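Section 4: Getting the kitchen table ready for a session

If you came straight here without doing Section 3 (power and homing), please go back, I'll wait. Everything below assumes the arm has homed and the log on the laptop has stopped scrolling. We call the arm Ryu, and the program that talks to it is Monda, so when I write "tell Monda" I mean type it in the laptop window.

The kitchen task is the one everybody signs up for, and it's also the one where I get the most messages at 11 p.m., so I've tried to put down what I really do when I set it up myself.

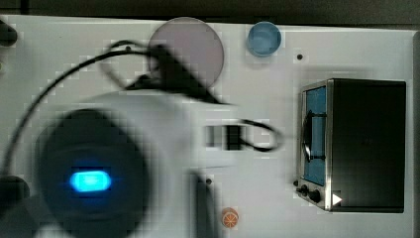
Prerno Student Robotics Club, Manipulation Team

4.1 Before you touch anything

1. Put Monda in HOLD. The word has to show up in the top bar. If it says READY, that isn't the same thing and the arm can still move!

2. Find the emergency stop and make sure you can reach it from where you plan to stand. One person stays near it for the whole session, and that person doesn't also run the laptop (I've tried doing both, and I was bad at both).

3. Follow the cables with your eyes from the wrist back. You want loose curves with some slack in them. A cable that pulls tight when the arm reaches across the table will eventually come out of its plug, and it always picks the middle of a good run to do it.

CAUTION: Never reach between the fingers while Monda is in READY or RUN. They're small, but they pinch.

4.2 Laying out the food and dishes

4. Spread things out so the gripper has room to come down on either side of whatever it's picking up. New members tend to line everything up like a store shelf. Please don't, we want a bit of a mess.

5. Mix up how things lie. Cups can stand or be on their sides, and the ketchup can go on a plate if you like.

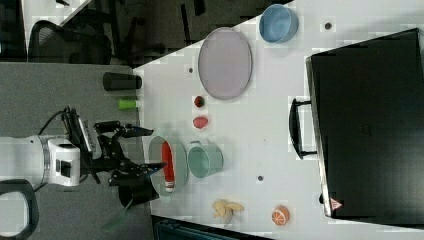 I usually turn a few pieces between runs too, even if I'm keeping the same set out, and I write "turned" in the notebook so whoever looks at the log later knows the layout changed. It takes a few seconds and saves a long argument.

6. Tell Monda which layout you're on by typing the layout number and pressing Enter. The practice layout is 900. The one we use for the Prerkarau contest is 1393, and please don't save over it, I beg you.

NOTE: If Monda answers with error 3926, it can't find the layout file. Nine times out of ten you typed a space after the number.

4.3 Checking the wrist camera

7. Open the wrist view on the laptop. Both fingertips should show, one from each side, with the thing you're going to pick up somewhere in the space between them.

8. Look for glare. Shiny, see-through stuff throws back a white streak, and if the streak lands right on the item you're after, turn the item a little or dim the lamp. A small streak off to one side is fine and I leave it alone. 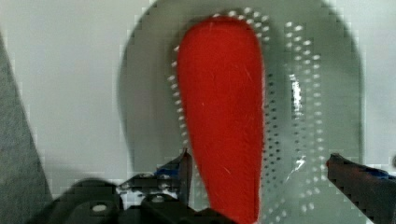 4.4 Your first slow run

9. Set the speed to SLOW. The step timer should read 2000. If it's lower than that, someone left it on contest settings and you need to change it back.

10. Say "running" out loud, wait for the person at the stop to say "okay," and only then type RUN.

11. Watch the fingers and not the laptop. I know the graphs are pretty! But you'll see a bad approach on the table well before it shows up as a line on a screen.

12. If the gripper comes in too low or starts pushing something along the table, hit the stop. You won't be in trouble. I'd much rather re-home the arm than straighten a bent finger.

13. When the run ends, go back to HOLD before you move a single strawberry.

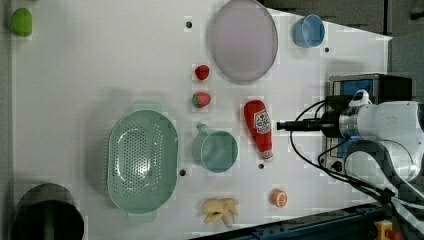
Ye-rin Shim adds that step 13 is the one people skip most, and that she'd like the person at the stop to call out "hold" and hear it repeated before hands go over the table. She also wants it known that SLOW doesn't stay set after a restart, so check the timer again every time Monda has been closed.

Both fair, and I'll work them into the steps when I redo this section in July. Until then, treat her version as the rule.

4.5 Packing up

14. Leave Monda in HOLD, save the log under your own name, and close the window.

15. Dishes and food go back in the bins. Wipe the table with a dry cloth, no spray.

16. Shut down the arm using the steps in Section 3, backward. If anything felt off during the session, write it in the notebook and message me or Leena Ojala before the next group starts.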